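Filed under: Opinion / Robot Software / Teleop

I've been arguing with Gerardo Rizzi about the same thing for most of April, and he told me to write it down so he could disagree with it in one place. So okay, Gerardo, this one's for you.

My claim is that most of the trouble we blame on the policy is really trouble with the boring layer under it. I mean the code that takes a headset pose and turns it into an arm pose, and the code that stamps the time on a camera image, and the little script that decides whether an episode gets kept. We spend our meetings on network sizes (I do it too, it's fun!) and then we train on 260 episodes where the wrist camera and the joint readings don't agree on what time it is.

At Meltport we run the teleop side on Kekeck, our own bridge code, and the planning side on Bovier. Kekeck started life as a weekend script. It has a config file with 806 lines in it now, and I could explain maybe half of them to you without looking. Ornella Testa wrote the other half, and she writes comments like "do not touch, ask me," so at least I know who to ask.

The thing I keep coming back to is what a camera on the wrist gets to see. Everyone draws it on the whiteboard as a nice clean view of the fingers and the object. Then the operator rolls the wrist and the view is ceiling, or a vent, or a person. The head view is calmer, but it's got both arms in it, cables, a pile of stuff on the mat, and a lot of wall. A policy has to take all of it in. So does every tool you write for sorting, trimming and replaying the data, and those tools are where we've been lazy.

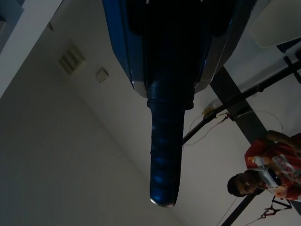
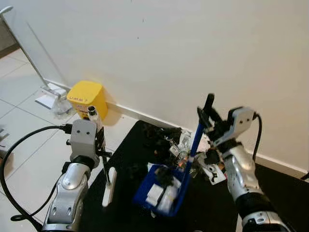 First: wrist view, with the taped finger and the headset. Second: head view, right gripper on the blue stick.

Gerardo says crop it. Mask everything past the fingertips, he says, and the network won't waste effort on light fixtures. I get the appeal, I really do. But a mask is a guess you make once and then live with, and our last one chopped off the exact bit of the object we cared about whenever the wrist tilted. We didn't catch it for 2 weeks because the replay viewer was showing us the unmasked version. That's a tooling bug! The model was doing its best with what we fed it.

What I'd like to see, and I'll keep bugging people until I get it, is a viewer that shows precisely what the policy gets, at the rate it gets it, with the delay left in. Ornella built a rough one for Fiore, our smaller setup, in an afternoon. It's ugly and the colors are wrong in the timeline bar. It also found 3 problems the first morning, one of which was a gripper command being sent twice for every time the operator squeezed. I'd been calling that "jittery grasping" in my notes and had a whole theory about it involving the loss function. Embarrassing, but there you go.

The other argument I hear is that good enough planning cleans up bad input. Well, sometimes. Bovier will happily smooth a path until it looks lovely on screen, and then the arm arrives late with its fingers in the wrong place. Smoothing hid our clock problem for ages. I'd turn it off by default while you're debugging and put up with ugly motion for a bit.

Gerardo gets the next column if he wants it. He's already told me the part about masks is unfair, and he wants to run the comparison again with the padding set wider, so we'll do that on Fiore first and leave the Meltport config alone until Ornella's had a look at it.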